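**Can a machine do any real chores yet, or are we still kidding ourselves?**

**jamshid_h**
My brother-in-law says he'll have a robot folding his shirts by October. I run a small shop and I can't get one to pick up a rag. Anybody here seen one do a chore start to finish?

**zunesholm_zoh**
Depends what you call a chore! My floor vacuum is a chore machine and it cost me 366 bucks. It gets stuck under the same chair every night, but the floor is clean, so I'm calling it a yes.

**FigueroaA**
A vacuum is a bumper car with a brush, sorry. Show me one that can wipe down a bench with stuff all over it. We had a demo arm from Nurberg at work and it did fine with identical boxes, then somebody handed it a box with a dent and it just sat there. 3,000 a month to rent, too.

**zunesholm_zoh**
> A vacuum is a bumper car with a brush

Rude (but ok, a little true). My dishwasher is also a robot if you squint, and I'd give up the car first.

**shirinj**
I'm with Figueroa on clutter. Boxes are easy. It's cables, bags, carts parked wherever, people standing in the way. My kid tidies our back room in almost 75 minutes with a lot of sighing, and I don't see a machine beating that for years.

**Fulgencio E**
I'm more hopeful than you all. Put a hand-held gripper on the job with a person steering and you learn fast which parts are hard. Grabbing is mostly fine now. What gets you is anything on wheels, or a cable trailing off something you're trying to move.

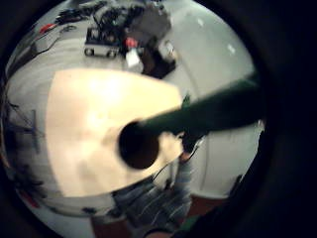 So my bet is shops before kitchens. You can tape a line on a shop floor and tell people to keep their junk behind it, and good luck doing that at my mother's house.

**jamshid_h**
You've never met my guys if you think they respect tape lol

**FigueroaA**
Shops before kitchens, fine, I'll give you that. Still says 80 percent of the work is a person.

**shirinj**
Jamshid, ask your brother-in-law who's going to put the shirts away after.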